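To: Orkden Kitchens & Counters list
Subject: Re: Dark stone and the disappearing cup problem
Date: April 11, 2018

On the Orkden list, a member wrote:

> We are down to two slabs at the Khattak yard, one pale and one
> a dark brown with white veins. My husband says the dark one will
> "hide everything." I took this as praise. My sister, who has one,
> says it hides everything including her keys. Does anyone here
> live with dark brown marble, and would you do it again? Also,
> does it need sealing as often as the yard claims? They told us
> every 3 months and then tried to sell us the sealer.

Your sister is right, and so is your husband, and you will spend the next several years finding out that they were talking about the same thing.

We put ours in three years ago last July. It's polished, dark brown, with white veins that wander wherever they please and patches of gray and tan in between. Crumbs vanish. Coffee vanishes. A thin film of pancake syrup vanishes until you put your sleeve in it. I have wiped that counter, stood back, admired it, bent down to look along it toward the window, and started over.

What really goes missing, though, is anything clear. Glass lids, measuring spoons of the see-through kind, the little dome off the butter dish. A clear plastic cup is the worst of the lot. You look straight through it at the marble, the marble goes a bit wavy, and your brain files the whole business under "vein." 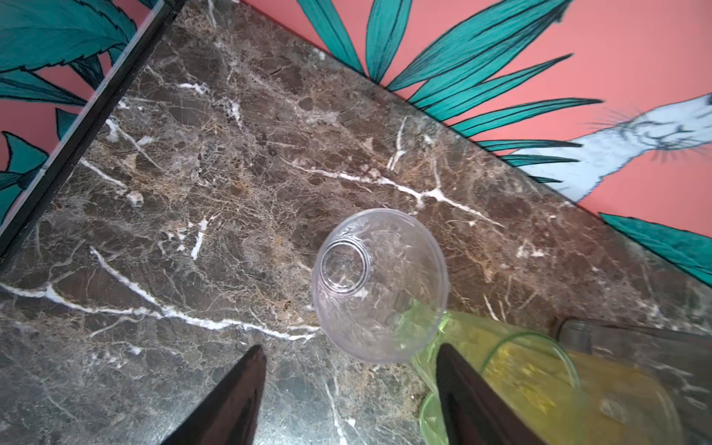
So we went over to colored plastic for anything that lives on the counter. Lime green is the best I've found. Yellow is a close second. Neither goes with anything else in the house, and I have stopped minding. The clear cups were supposed to go to the garage and some of them even got there.

If you want to buy something nice instead, the Skikia tumblers in solid white show up from across the room. They were 23 dollars for the set when I got mine, which seemed like a lot for tumblers until I remembered what I'd paid for the rock.

On sealing: every 3 months is the yard looking after the yard. I do ours once a year. Put a few drops of water on it and go read the paper. If the stone under the drops has gone darker when you come back, seal it. If it hasn't, keep your money. I use the Trakska stuff, the plain one in the can, and a rag I don't care about. Do the part by the sink twice.

It won't save you from lemon juice. Sealer keeps things from soaking in, but acid takes the shine off the top regardless, and on dark stone you get a dull ring exactly the size of whatever you set down. I have one the size of a vinegar bottle. I keep the vinegar bottle on it.

Would I do it again? Yes, with a better light under the cabinets. We had 81 inches of counter and one bulb at the far end, and half of what I've blamed on the marble was probably the bulb. Ask the yard if you can take a sample home and look at it at night before you pay for anything. Put a clear cup on it while you're at it — then leave the room, come back, and see how long it takes you.

And tell your sister to get a hook for the keys.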